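I went to the Trivau open day last month, mostly because the poster promised robots and free parking. The parking was real enough. The robots were on a screen.

Gudis, as they call their two-armed machine, spends its working life in a simulated room, and visitors were invited to watch from inside its head. You look down expecting your own knees and get a great expanse of white bodywork instead.
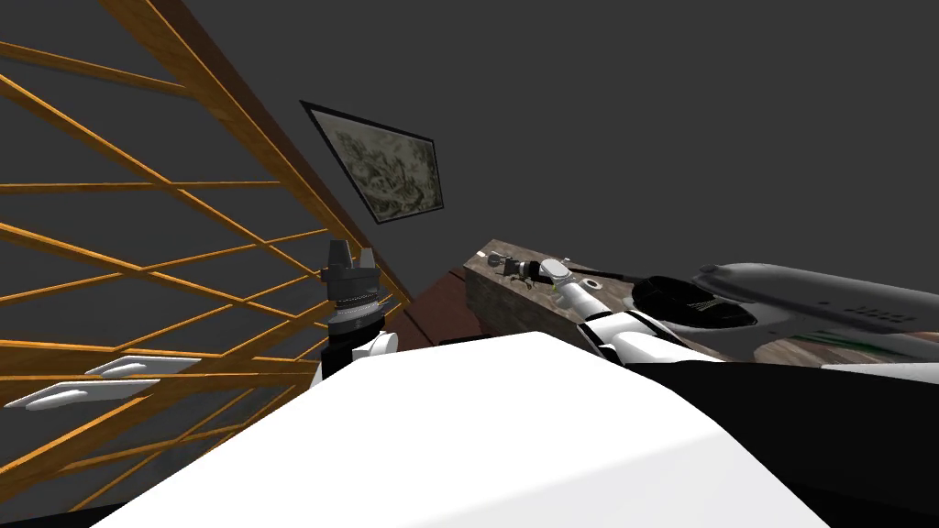

Right arm at the counter, left arm keeping the trellis company.

The handout said 2,930 practice runs since March, of which 267 had gone into the Cudow trials, whatever those are. I asked and got a longer handout.

What I liked was the décor. Somebody had taken the trouble to hang a gloomy old picture on a plain grey wall, at a slant that had me tilting my head like a spaniel.

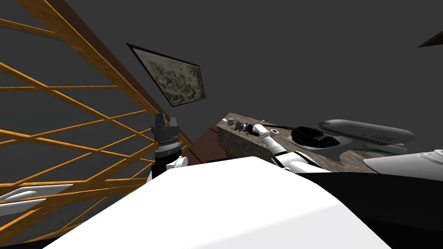
I stayed for two demonstrations and the Jaiswal talk, which was on grippers and ran well past its slot. There were six of us left by the questions. One man wanted to know when it would do ironing — a fair point, I thought — and was told it wasn't on the list. I had a biscuit and drove home.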